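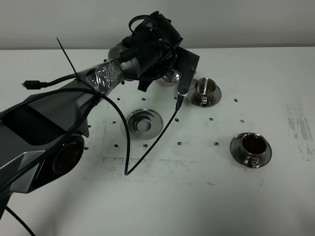 **Brondwood steel cup and saucer set – review after a few months**

I bought this set in October, when the last of my porcelain cups lost its handle. I wanted something that I can drop. Now it is January 2016 and I have used the cups almost every day, so I think I can write something useful.

The first thing to know is the size. My cups hold 200 ml if you fill them to the top, and nobody fills them to the top. For coffee with a little milk it is a good size. For tea I find it small, and I go back to the kitchen too often.

Stainless steel takes the heat quickly. If you pour boiling water, wait a little before you touch the rim with your lips. I burned myself in the first week and after that I learned. The coffee also gets cold faster than in my old Engström mugs, which have thick walls. I warm the cup with hot water before, and this helps a bit.

The saucers I like more than the cups. They are light, they dry fast, and I use them for many other things: tea bags, olives, screws when I repair something. If I could buy only saucers, I would.

Washing is easy. Coffee leaves a brown ring inside the cup, but baking soda and a soft sponge remove it. Please do not use the rough side of the sponge. I did it on one saucer and the fine scratches are still there. In the dishwasher I had no rust, only water spots, and you must wipe them with a towel if you care about such things.

The noise is the part I did not expect. Steel on steel is loud, especially early in the morning when other people sleep. A spoon left on the saucer makes a sound at every step you take. On a white table they also show every fingerprint – my daughter's mostly.

I ordered from the Clovdale shop. The package came well closed, with paper between the pieces, and the item number on the box was 736. One saucer had a small dent, and they sent a new one without questions.

I would buy it again for the balcony or for camping. For guests I will still look for porcelain.

4 out of 5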